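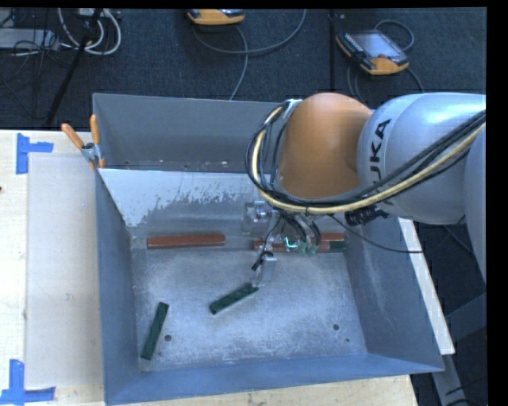
The big bin, October. Green blocks, reddish-brown blocks, and two round holes in the floor that everyone asks about.

Bin gallery
Lilibeth Calimlim wanted a page for the metal bin, so it has one. Deepak Bajpai offered to repaint the scraped panel inside and was told to leave it alone, as the scrapes are the best bit. The pale wooden table under it came from Pant and has put up with a lot.

More pictures when Lilibeth finds the other memory card. She says Saturday. We have heard Saturday before.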